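Flat-pack furniture & storage forum > Assembly and repair
Thread: Do you number your fixings before starting, or sort as you go?

graler_joiner
Posted 19:40

I am rewriting the assembly notes for a small run of seating and would like opinions on fixings. The present sheet, inherited from the Siltow range, tells the customer to empty every bag on the floor and sort by length before touching a panel. I think this is poor advice. Half the screws differ by 5 mm or less and end up in one heap.

My draft keeps each bag sealed until its step. Bag A is opened at step one, bag B at step two, and so on. The bags cost slightly more to pack. Returns for wrong screw in wrong hole ought to fall, but I have no data yet.

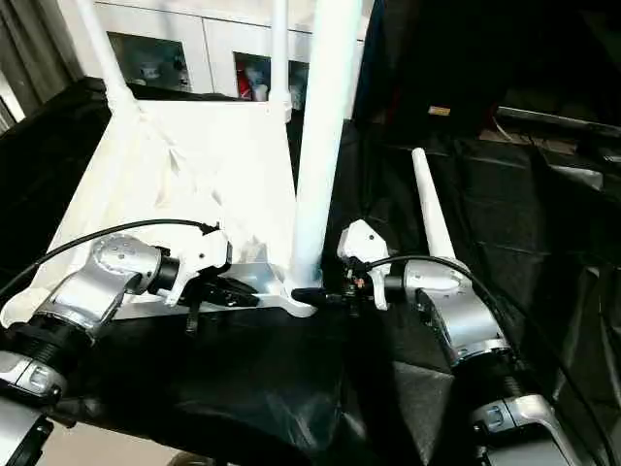 The second question is torque. The old sheet says "tighten fully" at each step. I would have all fixings left a half turn loose until the last one is in, then tightened in opposite pairs. Does anybody have a reason to do otherwise?

Rilow33
Posted 19:58

Sealed bags, yes. Loose until the end, only for frames. On a carcass with cam locks you want each cam fully home before the next panel goes on, or the dowels bind and you split the chipboard.

If your sheet covers both types, it needs two separate instructions. One sentence for everything is how the Siltow sheet went wrong in the first place.

plane_and_simple
Posted 20:15

I disagree about sealed bags. If a screw is missing you find out at step nine with the thing half built and nowhere to put it. Emptying everything at the start is tedious but it is also the only parts check most people will ever do.

I worked on customer returns for Katene. Over one season we logged 1,858 calls about fixings, and 11 per cent of those were a short bag. The customers who had checked first were mildly annoyed. The ones who had not were furious.

graler_joiner
Posted 20:31

Fair point on the short bags. Clear bags with the quantity printed on them would allow a check without opening. I will price that.

Rilow33, these are all frames, no carcasses. Every leg goes into a moulded socket or on to a bracket.

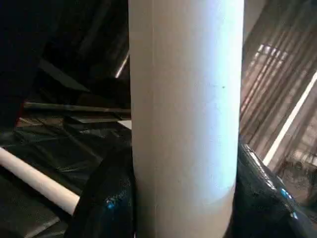

I should also say that the sheet is limited to one folded page, both sides, so any extra wording has to replace something. At present a third of side one is safety text which I cannot alter.

Rilow33
Posted 20:44

Then drop the words and use line drawings at full size. A screw drawn 1:1 lets people lay the real one on the paper. It works provided the printer does not scale the page to fit, which ours did. We had 3,134 sheets with every screw drawn at 94 per cent. All scrapped.

Put a 50 mm rule in the corner of the artwork. Then anyone can check it.

plane_and_simple
Posted 20:52

Seconded on the printed rule. Still against half a turn loose. People do not know what half a turn is from. Say "finger tight". It means the same thing to everybody.

oldbeech
Posted 21:10

It does not mean the same thing to everybody. My finger tight and my mother's finger tight are a full turn apart on an M6.

What matters with sockets is that the shoulder is seated before any load goes on. If the part is pushed in square it hardly matters how tight the screw is at that stage. Most wobble complaints I have looked at were a leg sitting 1 or 2 mm proud with a perfectly tight screw holding it there.

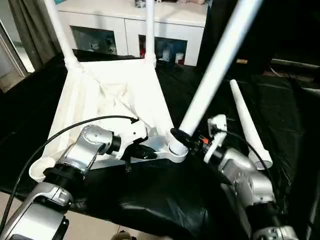 So I would give the seating check its own step, before any tightening. Draw it twice, gap and no gap, with a cross through the wrong one. Then tighten in pairs as you proposed, on a flat floor, right way up.

graler_joiner
Posted 21:26

That is useful. Revised order:

1. Check quantities against the bag labels, bags closed.
2. Fit all legs, screws finger tight.
3. Check each shoulder for a gap.
4. Turn upright on a flat floor.
5. Tighten in opposite pairs.

plane_and_simple, is "finger tight" acceptable with a drawing of a hand and no tool?

plane_and_simple
Posted 21:33

Yes. I would still open the bags.

Rilow33
Posted 21:47

Step 4 assumes they can reach the screw heads with it upright. Can they? On ours the key fouled the rail and it had to be done upside down, then checked on the floor afterwards.

graler_joiner
Posted 21:55

On two of the models, no. I will have to split step 4. Will post the artwork when the 1:1 proofs are back.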